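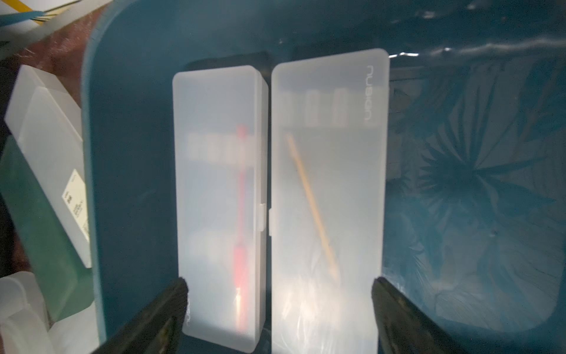
I'd been buying my notebooks at Potar for months before I got up the nerve to ask the owner for an interview. She laughed, told me to come by at 2, when it's quiet, and said I'd have to talk while she priced erasers. Fine by me!

The shop sits on the main street in Hurness, between the bakery and a place that fixes zippers. She took it over from her aunt, who sold mostly greeting cards and wrapping paper. "I kept the cards," she told me, "but I wanted people to come in and try things. You can't pick a pen from a picture."
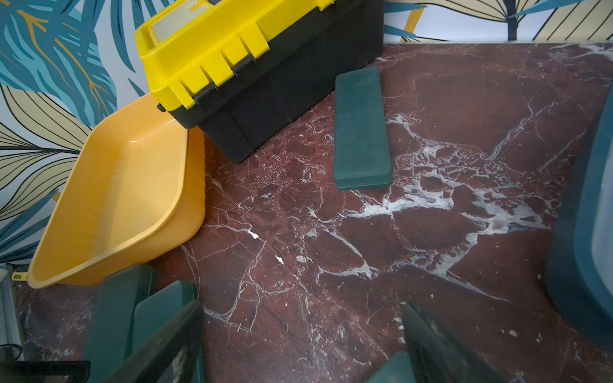 So there's a scribble pad by the register (I've left a few cats on it myself), and she reads it every night after closing. Most people write their own name, she says, or "hello." One kid wrote out a whole complaint about fractions.

I asked what sells best, expecting fancy ink. "Ikum pads," she said right away. "The plain ones, 70 sheets. I order 40 at a time and in September they're gone before I've put the box away." She uses them too, for lists, and she showed me the one in her apron pocket, which was mostly about soup. 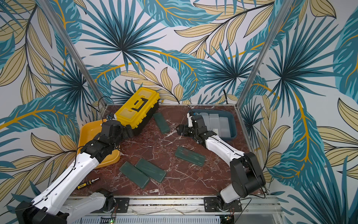 We got onto letters after that. She still writes to her old college roommate, on Kárason paper, the slightly rough kind that drags a little under the nib. "I'm slow and my handwriting's awful," she said. "She writes back anyway. Last time it took her two months and it was all about her knee."

A customer came in looking for graph paper, so I wandered off and found a green pencil I didn't need. I bought it, plus another pad.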